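Most of what gets passed around on cutting boards is half right at best. I've tried a lot of it, mostly out of stubbornness, and this page is what I'd keep. It replaces the old list, which had the potato trick on it. The potato trick is gone.

## Lemon and salt

Everybody's grandmother, supposedly. You scatter coarse salt, rub with a cut lemon, wait, rinse. What it does is scrub, because salt is gritty, and it leaves the board smelling of lemon for an hour. If the board smelled of onion before, it will smell of onion again by supper. Dish soap and a stiff brush do the same scrubbing and cost less than a lemon.

Beet and turmeric are another matter. Neither one lifts turmeric off white plastic. Leaving the board on a sunny windowsill for a couple of afternoons fades it more than anything I've rubbed on it, and it's free.

## Printed boards

I was given one of these last December and was ready to dislike it. My complaint about printed boards is that people cut on the picture, the picture gets scratched, and then they're sorry. Use the plain side if there is one. If both sides are printed, pick the side you care less about and stick to it.

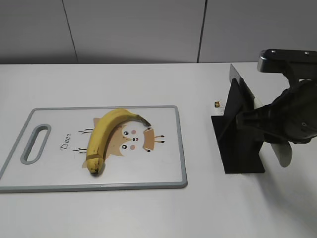 *Deer board, picture side up.*

Don't scour a printed face with powder cleanser, and don't bleach it at full strength. Josée Cloutier wrote in to say hers has gone through the dishwasher every night for years with no harm done. Fine. Mine is hand washed, and I'd want to know how hot her dishwasher runs before I took that as advice.

A rim around the edge is useful for tomatoes and close to useless for a roast, whatever the label promises. Put a towel under the roast.

## The damp towel

This one I'll stand behind. A wet, wrung-out dish towel under the board stops it from sliding. Paper towel works too, but it shreds. The rubbery shelf liner from the hardware store is better than both, and you can cut it to size and wash it with the dishes.

What I won't stand behind are the stick-on silicone feet. I paid for a set from Jimier and two of them came off in the sink. They also tip a thin board just enough that it rocks when you lean on the corner.

## Sharpening gadgets

- Pull-through sharpeners: they put an edge on, and they take a good bit of knife with it. OK for a cheap paring knife.
- The bottom of a coffee mug: works on the unglazed ring, and works about as well as you'd expect from a coffee mug. Good in a rental cottage.
- Cutting folded foil with scissors: people swear by it. I can't tell the difference, and I've tried it on three pairs.
- A steel: doesn't sharpen. It straightens the edge, and that's often all you needed.
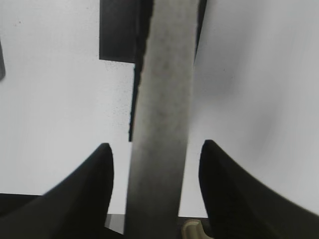

Anas Majali

The Kowalchuk stone I bought secondhand says it needs oil. I've used water on it from the first day and it cuts fine. Once you've put oil on a stone, though, you're more or less stuck with oil, so make up your mind early. And skip the angle guides that clip to the spine. They slip, and then you've got two angles.

## Baking soda in everything

An open box in the fridge does very little. The surface is small and it crusts over. If the fridge smells, something in it has gone off, or there's a spill under the crisper drawer, and you'll need to take the drawer out to see it. I've had that argument with Vernon Hiebert more than once. He has an open box in there and he's keeping it.

Baking soda paste on a burnt pan is all right if you leave it overnight. So is plain water.

Vinegar and baking soda together fizz nicely and then you have salty water. Pour them down the drain if you enjoy it. For a slow drain, pull the stopper and get the hair out.
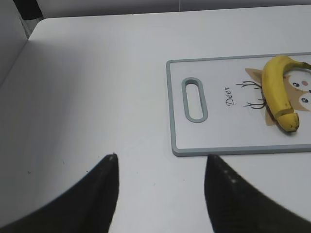

Anas Majali

## Oiling

Wooden boards only. I mention it because Lina Hakim once asked me which oil to use on a plastic one, after reading somewhere that all boards should be "fed." Wood wants plain mineral oil from the drugstore. The Trorano board cream is mineral oil with some beeswax in it and a much nicer jar.

Olive oil goes sticky and then it smells. Walnut oil does dry, slowly, but think of who eats at your house and what they're allergic to.

Wipe it on, leave it overnight, wipe it off. Do it when the wood looks pale and thirsty. Every chart with a monthly schedule was written by somebody selling oil.

## Storing them

On edge, with air on both sides. A board left flat while it's damp will cup, if it's wood, and get a slimy patch underneath if it's anything else. A file rack from an office supply place holds four and doesn't look bad inside a cabinet. Hanging by the handle slot is fine for light ones.

Solange Fraser asked about the Falgate magnetic rack. It's for knives. It won't hold a board.

Still to test: the onion in the freezer before chopping, and whether a piece of bread in your mouth does anything at all. I have my doubts about the bread.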